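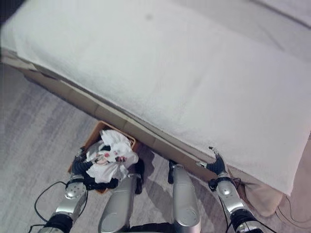 Fernstead Electric Mattress Pad, Queen: Long-Term Review

Reviewed by Etornam Ankrah
Measurements by Kobina Agyeman

The Fernstead is a heated underblanket with two independent zones, one wired controller per side, and a stated maximum draw of 122 watts with both zones at full output. It was bought at retail and used from November through February in an upstairs bedroom with a single radiator and an exterior wall on the north side. The room was usually 58 degrees Fahrenheit at bedtime.

Construction

The heating wire runs in parallel loops between two layers of polyester. Spacing is wider at the head end and tighter over the foot third, and the difference can be felt by hand through the top layer. The elastic skirt fits mattresses up to 15 inches deep. On a 12-inch mattress it held its position for the whole test with one adjustment, made in the second week after the left foot corner rode up.

Each side connects at the foot through a flat plug with a locking tab. The tabs are stiff when new. The cords to the controllers are long enough to reach a nightstand if routed along the side rail, but there is little slack left over on a queen frame. Owners of a king should measure first.

Heating

From a cold start at setting 9, the surface under a medium-weight comforter reached 90 degrees in 22 minutes on the left side and 24 on the right. The older Dullier pad we used for comparison needed 37 minutes. At setting 3 the Fernstead leveled off at 84 degrees and stayed within two degrees of that until the timer ended.

Settings 1 and 2 are hard to tell apart. Settings 7 through 9 are useful for preheating and too warm to sleep on. The usable range for a full night is 2 to 5, so a control with nine steps behaves in practice like one with four.

Energy use

A plug-in meter recorded 340 watt-hours for a typical night: both sides preheated at 9 for half an hour, then left at 3. The Dullier used 375 watt-hours on the same schedule. The savings over a winter are small and should not drive the purchase. Turning the thermostat down a few degrees overnight made a larger difference to the bill.

Controllers

The display is amber and dims after ten seconds. It does not go fully dark, and at the dimmest level it still lights the edge of a nightstand. The timer can be set for 1 to 12 hours and remembers the last value. It does not survive a power interruption; after an outage the pad stays off until restarted by hand.

Washing

The pad went through four cold gentle cycles and was line dried each time. Shrinkage after the fourth wash was half an inch lengthwise. Resistance across each zone was unchanged. The manual permits low-heat tumble drying for ten minutes, which we did not test.

Verdict

Even heat, a faster warm-up than the Dullier, and a skirt that stays on. The low settings need better separation and the display should switch off completely. Recommended for cold bedrooms with a mattress under 15 inches. Anyone who wants a dark room should plan on covering the controller display or placing it in a drawer.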